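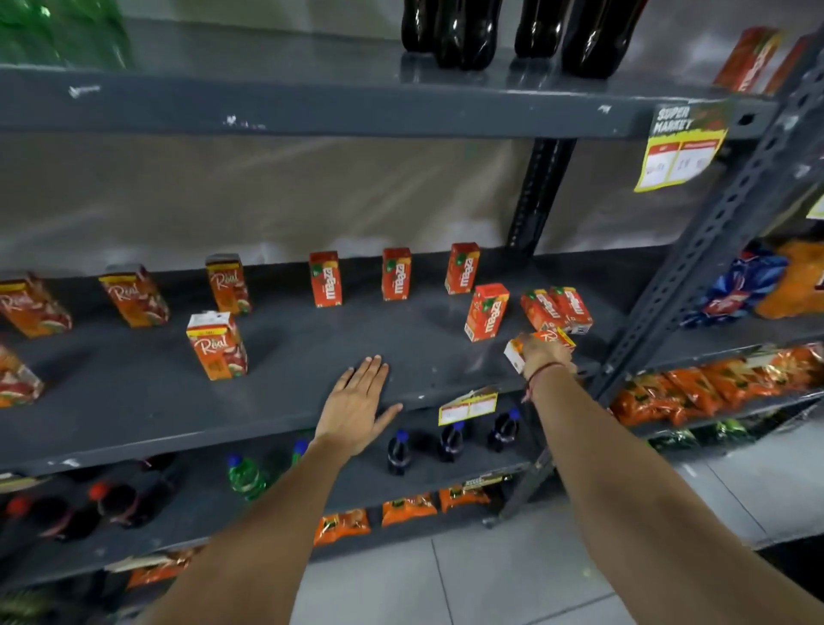
Hrefna Holst thinks I make far too much of shelves. A carton of juice is a carton of juice, she wrote to me after my last column, and a thirsty person will find it whether it stands in a row or lies on its side behind the cola. She has shopped in the same corner store for 25 years and has never once looked at how the drinks were put out.

I love this argument, and I think she's wrong! She has never looked because somebody else did the looking for her, every day, probably before she had her coffee.

Small cartons are the best test of a shelf I know. Big bottles more or less take care of themselves. They're heavy, they stand where you put them, and you can read the label from the door. A little juice carton is light and narrow, it goes over if you brush it with a sleeve, and when it goes over it takes its neighbor along. Then the front of the pack is facing the ceiling and all the customer gets is a side panel. Six cartons can look like a mess or like a choice, and the difference is a minute of somebody's hands.

Notice I said hands. At Stedurden, where I worked the drinks aisle for most of my twenties, we had a plan on paper for every bay, 12 pages of it, drawn up by people who had clearly never tried to stand a carton upright at the back of a deep shelf with another shelf right over their knuckles. You learn to do it by feel. One hand goes flat on the metal to lean on, the other does the reaching, and you bring the thing in low and tip it up at the last moment. I can still do it in my sleep (my wife says I have).
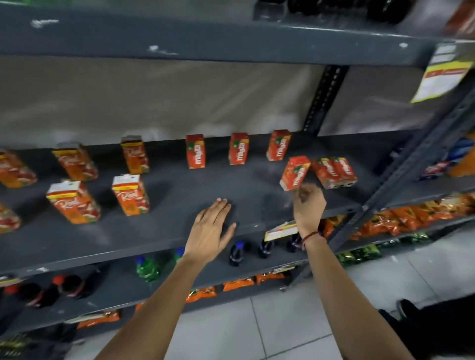
Real to the left, Maaza to the right.

Keeping the brands apart like that is the first thing I'd teach anyone. Orange packs next to orange packs will blur together from a few steps away, so each kind needs its own ground. Put the taller ones together and the shorter ones together and the eye does the rest. I'd even leave a bit of bare shelf between the groups, which was heresy at Stedurden, where an inch of visible metal meant a talk in the back office. I say let it breathe! A shelf with gaps is easy to take from and easy to put back on, and people do put things back if you let them.

Kári Ragnarsson and I have gone back and forth on this for years. He's a rows man. He wants every pack touching the next one, lined up along the front edge like piano keys, and when he ran the Tavunberg store it did look magnificent at opening time. By noon it looked like a mouth with teeth missing. Two loose rows, with the front ones set off a little from the back ones, will never look that grand, but they hold up through a busy afternoon, and you can see at a glance what's left.

And please, a price people can read. I have a real soft spot for handwritten figures on a bright sign. Sunov put in electronic tags last November, all 2887 of them, very crisp and very gray, and I stood there with my glasses pushed up trying to work out whether the little number was the price or the price per quart. A yellow sign with a number written by a person gets me every time. It tells me someone has been here lately. 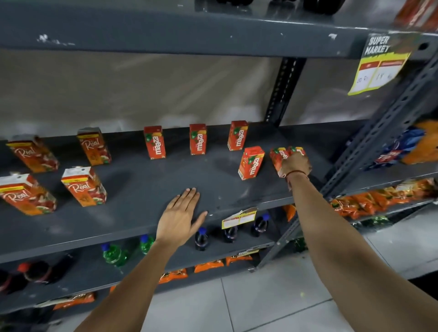

What about the shelf itself?

Scuffs don't bother me at all. Slotted uprights and painted metal are about the finest thing ever made for a small store. You can move them, hang more off them, knock them with a crate, and go on using them when the paint has chipped all along the edge. Juhl once sent me a brochure for a pale wood drinks display at 3000 apiece, and it was lovely, and I kept thinking about the first leaking carton.

I'd wipe the dust off, I'll give Hrefna that much. A damp cloth when the shelf is half empty, and then everything goes back facing out. 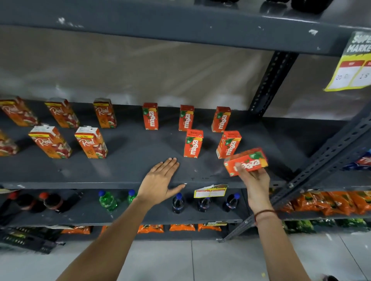
Five Maaza cartons upright, and another in the hand.

So my plea is a small one. Next time you're in a store and someone is working at a shelf, don't reach across them. Wait a moment and watch. There's a lot of skill in it, and it's a pleasure to see, and if you take the pack nearest the front they'll like you for it.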